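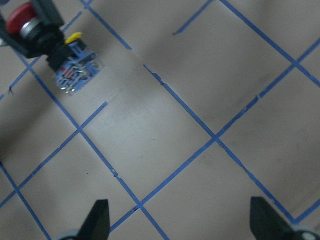 Maj-Britt Ekström wondered, in her comments on the first draft, whether tape on a floor counts as a method at all, and whether we shouldn't just have bought printed mats like everyone else. Fair point. We kept the tape. Reasons below, in so far as we have them.

3.2 Floor marking and placement of parts

Figure 1. Blue painter's tape on the floor, lines crossing at near right angles, with an emergency stop switch lying on its side. Red mushroom button, black housing, blue contact block.

The question for this part of the study was simple enough: when small electrical parts are put down during a strip-down, do people put them back where they were told to, and can they find them again. Workshops at Dodum and Flundura both had the same complaint. Parts get left on whatever surface is nearest, somebody moves them, and the next person on the job spends time hunting. Benches have been looked at before. Floors hardly at all, although in both workshops a good deal of the work is done kneeling.

Painter's tape was picked over chalk and over paint. Chalk went in the first pilot (May), it smudged under knees and came off on trousers. Paint was refused by the landlord at Dodum. Tape comes up clean if it isn't left too long, shows up well against a grey-beige floor, and a line can be shifted in the middle of a session. It does lift at the ends. We pressed the ends down again between sessions and did not record how often, which in hindsight we should of done.

Layout. Lines were put down by eye with a long rule, one set first and then the other across it. No attempt was made to line them up with the walls. A tilted grid was in fact prefered by the people at Flundura, who said that squares running parallel to the skirting made them want to push everything up against it. We have no numbers on this - only what was said.

Instructions. Participants were asked to put each part down inside a square, clear of the tape. Clear of the tape meant no contact at all. This turned out harder than it sounds with anything long. A stop switch with its contact block still attached is an awkward thing: round at one end, boxy at the other, and there is no obvious way to set it down. Lying on its side it takes up far more floor than the button alone would suggest. Several people asked if they could seperate the block first. Answer was no, the parts had to go down as they came out of the panel.

Scoring. Placements were scored 0 to 3. A score of 3 for a part fully inside its square, 2 for a part near a line but not touching, lower for touching or crossing, nothing for the wrong square. Two raters, Tuva Aasen and the second author, working apart. Where they differed it was nearly always between 2 and 3, and nearly always a long part. In total 447 placements were scored across 4 task sets. Loose screws were left out, they roll.

Finding parts again. Afterwards each participant was given a list on the Kirkegaard sheet (see 3.4) and asked to name the square for each item without looking at the floor. Colour seems to have helped. People described a switch by its red button first and almost never by the housing, even when the housing was the bit they had been handling. Contact blocks were called all sorts - "the blue bit", "the box", "the thing with the pins". We accepted any name that could not be taken for a different part.

Limits. One tape colour only. Blue tape and blue plastic are not an ideal pairing, and Ekström raised this too; a yellow tape from Trakard is being tried in the follow-up. Square size was kept the same throughout, so nothing can be said here on whether bigger squares would do better for long parts. Probably they would. Lighting differed between the two workshops and was not measured. Results by part type are in section 4.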